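Notebook, Villanueva cell
Sunday, March 23, 2025

Quiet building, good coffee, and a whole day with the budget sheet open on one screen and the sim on the other. I've been looking forward to this! The request for the automation cell has to go in before the spring review, and up to now what we had was a wish list with question marks in the price column. By tonight most of the question marks are gone.

Starting point, for anyone picking this up cold: the simulated Villanueva cell is now close enough to what we want to buy that I'm pricing straight from it. If an item is in the model, it gets a line in the sheet. If it isn't in the model and we still think we need it, it goes on the second page with a reason next to it. (Second page is already longer than I'd like. Cable management, mostly.)

Table first. I'd assumed we would go with a plain bench and drill it ourselves. After moving the pedestal around in the sim all week I've changed my mind completely. The hole grid on the breadboard is what makes the whole thing pleasant to work with: you shift a tray stand over, write down the row and column, and you can put it back next month. Irkau quoted the breadboard top at $1,657 without legs, delivered to the dock. I had it down as the scary line and it came in under what I'd penciled, so I'm very happy with it. Lead time is six weeks.

Arm pedestal: keep the thick black block as modeled. I tried a thinner one and the reach to the far trays got better on paper, but then the elbow wanted to come down lower over the table than I liked. The thick one stays. We can have it cut in our own shop, so that line is stock plus hours.

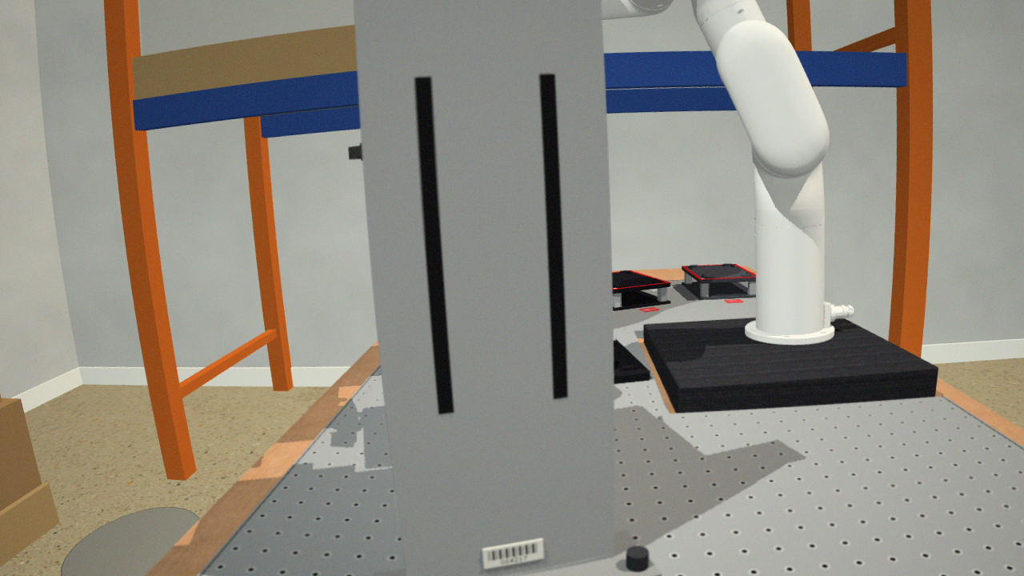 A comment came back on the shared copy while I was still typing: has anyone priced the arm as a lease? The reasoning was that we'd be paying full price for something that might sit idle until the trays and stands are all in, and that Vellasier does a one-year lease with an option to buy at the end. Fair point, and I hadn't looked at it. The comment also said to watch the service terms, which apparently start running on delivery and not on first power-up.

So I looked at it. The lease is more expensive if we keep the arm, cheaper if we don't, and I'm pretty sure we keep it. What I do like is the timing argument. If we buy, then the arm should be the last big order to go out, after the table is standing and bolted. I've moved it to the bottom of the order list and put the lease in as option B so the reviewers can see both. Whoever left the comment, thank you, it made the page better.

Gripper. Two-finger, parallel, same as the sim. Anex has one that matches our finger pads closely and they will lend us a unit for eight days before we commit, which I think we should take them up on the minute we have trays to grab. I want to know how it behaves on the tray lip with real friction. The sim friction values are my own guesses and I don't trust them with money. Spare finger pads are cheap, so order two sets and stop thinking about it.

Tray stands next. In the model they are simple things, a flat top on short legs with a thin red border around it, and I see no reason to buy those in. Printed legs, laser-cut tops. I put $200 for material and that should leave enough to get the first batch wrong.

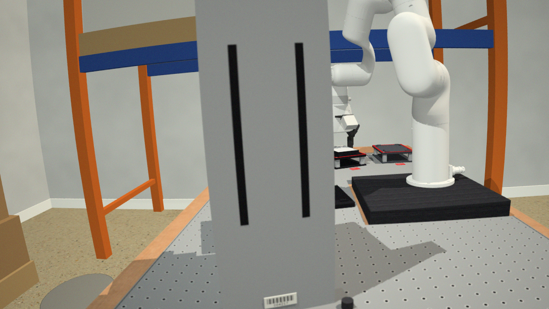 The one thing I would pay someone else for is the set of locating pins under the stands, since our printed ones wore out fast on the last build and every stand crept a little by November. Ground steel pins, bought by the bag. I don't have a price yet but it's a small line whatever happens.

The frame and overhead shelf are on page two. Orange posts and blue beams in the sim, and I'd love to have the same colors in the room (makes comparing sim to real so much easier on the eyes), but any warehouse shelving with the right clearance will do. Measure the arm at full height first! I nearly put a standard bay in the sheet before remembering that the elbow has to go somewhere.

Now the tray tower, my favorite part of the cell and the hardest to price. It has to be tall, it has to be stiff, and the slots have to be consistent from bottom to top or we'll be teaching every slot separately. Irkau can do it in folded sheet. Our shop can do it too, and would enjoy it, but they're booked. I asked for both numbers and will put in whichever arrives first as a placeholder.

Labels: every tray gets a printed one on the front lip, big enough to read from a camera on the wrist. Label stock and a decent printer go on page one, please don't let anyone move them to page two again.
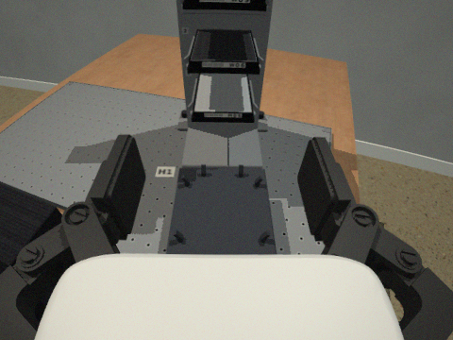

Tray tower from the gripper side, W06 in the middle slot, W01 below it.

Still open:

Tower price, both routes.
Peg plate. Do we want one, or one plus a spare? Pegs bend. Leaning toward a spare.
Floor. The sim has carpet, the room we're likely to get has tile, and I haven't checked whether the table feet come with levelers.
Ask Vellasier in writing when the service clock starts.
Ask Anex whether the loan unit comes with its own cable or whether we need to have one ready.
Contingency. I wrote in almost 8 percent and would like a second opinion before the sheet gets locked.

Sheet is saved in the usual folder with option B on its own tab. Tomorrow, pins and shelving clearance.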